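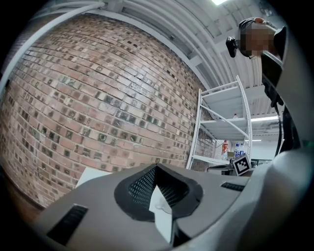 Issue 4, page 20

Pimico Tide Gauge Transcriptions: README

Summary

This data set holds hourly water levels for the harbor at Clurkport, typed in from the paper ledgers of the Lagman gauge. The ledgers were kept by hand. They were photographed page by page, transcribed twice by different people, and compared. Where the two transcriptions agree, the value is final. Where they differ, a third reader settled it and the row carries a flag.

The release has 800 ledger pages. Of these, 80 have water stains or torn corners and are incomplete. They are included with gaps left blank. No value in the main files has been interpolated.

Contact for the data: Huiling Shen. Contact for the ledgers and for questions about the gauge site: Tuulikki Mustonen.

Files

levels.csv - one row per hourly reading
pages.csv - one row per ledger page, with condition and handwriting code
remarks.csv - free text from the margin column, typed as written
datum.txt - notes on the zero point of the staff
changes.txt - list of corrections between issues

All files are UTF-8 with Unix line endings. Fields are separated by commas. Text fields that contain a comma are in double quotes. The first row of each CSV file is a header.

Columns in levels.csv

page_id: matches pages.csv.
local_time: time as written in the ledger. The keepers used local standard time all year. Do not apply a daylight saving shift.
level_ft: height above staff zero, in feet and decimal feet. Ledger entries in feet and inches were converted and kept to two decimals.
level_raw: the entry exactly as written, including fractions and crossed-out digits (shown in square brackets).
flag: see next section.
reader: A or B for the two transcribers, C if the third reader made the final call.

Flags

0 - both readers agree
1 - readers differed, settled by C
2 - digit partly covered by a stain or fold, best reading given
3 - entry was overwritten by the keeper, later value used
4 - entry missing or unreadable, level_ft left blank

Flag 3 needs some care. The keepers often fixed an entry an hour or more after writing it, and in a few places the earlier value fits the tide curve better. Both values are in level_raw.
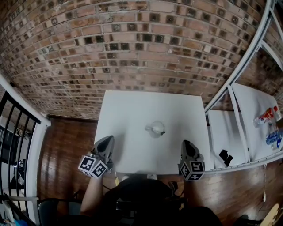

Glass teapot on the white table, brick wall behind.

Staff zero

The staff was moved once, when the old pier ladder was replaced. The ledger gives the month (December) and no day. The offset between the old and new zero was worked out from a leveling note pasted inside the back cover. It is recorded in datum.txt and has not been applied to level_ft. Users who need one continuous series must apply it themselves. Pages before the move have staff = 1 in pages.csv, pages after it have staff = 2. One page has entries from both and is marked staff = 9. It should be dropped for any work on mean level.

Known problems

Night readings. Entries between midnight and 5 a.m. are smoother than the rest. On some pages the same rate of fall is repeated hour after hour, and it is likely that the keeper filled them in the next morning. These rows are not flagged.

Ice. The float well froze in hard winters. The remarks column usually says "stuck" or "well froze," but the level is sometimes still filled in. Search remarks.csv before using winter lows.

Sevens and ones. Handwriting code D in pages.csv belongs to a keeper whose 7 and 1 are close to identical. Most of the flag 1 rows come from these pages.

Thursday gaps. The clock was wound and checked on Thursday, and the noon reading is often missing on that day. Treat the gaps as regular when computing daily means.

Processing

Comparison of the two transcriptions was done with Dronosden, using exact match on level_raw after spaces were removed. No fuzzy matching was used. Conversion to decimal feet was done after comparison, so rounding had no effect on the flags. Range checks were run on the final values, but out-of-range values were kept if the ledger was clear.

Corrections

Send the page_id, the local_time and the proposed reading to Huiling Shen. Corrections go into the next issue and are listed in changes.txt with the old value. Row order and page_id values do not change between issues.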